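We use cookies to remember your settings. Accept | Manage

Long fantasy series on paper and in audio: a reading project

Our project compares two ways of following a long fantasy series, by print and by audiobook. We chose the Horiron cycle by Starkov because it has many characters and difficult names, and because the audio edition from Haugland is complete. The first volume has 1142 pages in the one-volume edition from Clesitz. We asked 30 students to take part. Half of them read the opening 13 chapters, the other half listened to the same chapters. Afterwards everybody filled in a form about plot, names and places.

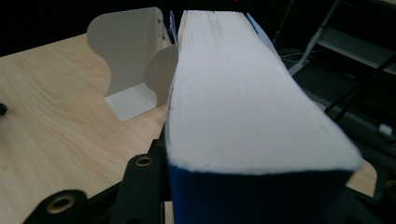 A thick book with a blue cover, seen from the end.

The readers remembered the spelling of names better, as we expected. The listeners could often say a name correctly but wrote it in several ways, and this made our marking slow. On questions of plot the groups were close. The listeners were stronger in one matter, which was who is speaking in the council chapters. We think the narrator helps here, as she gives to each family its own accent.

Several readers told us that they turned back often to the map and the list of houses. The audio edition has neither of them, and the listeners had to keep everything in the head.

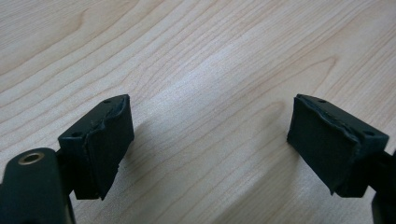 The second part of our work was about the structure of the story. Starkov tells it from 2 points of view, the daughter in the north and the old clerk in the capital, and they do not meet before the last chapters. We tried to draw this on one sheet, with straight lines, and it was not clear. A better model is the grain of a pale wooden tabletop, where long lines run in the same direction and then bend into a stretched oval before they go on. The siege works in this way in the book. Every line of the story must bend for it, also the small ones.

Our group was small and all had studied fantasy before, so the results cannot be used for readers in general. Some listeners also admitted that they had changed the speed of the recording. Next time we would fix the speed, and give to both groups a printed map.

Related items
Do prologues help the reader? A small survey
Invented languages in school libraries
Translating the names of places in fantasy
Short stories read aloud: report from February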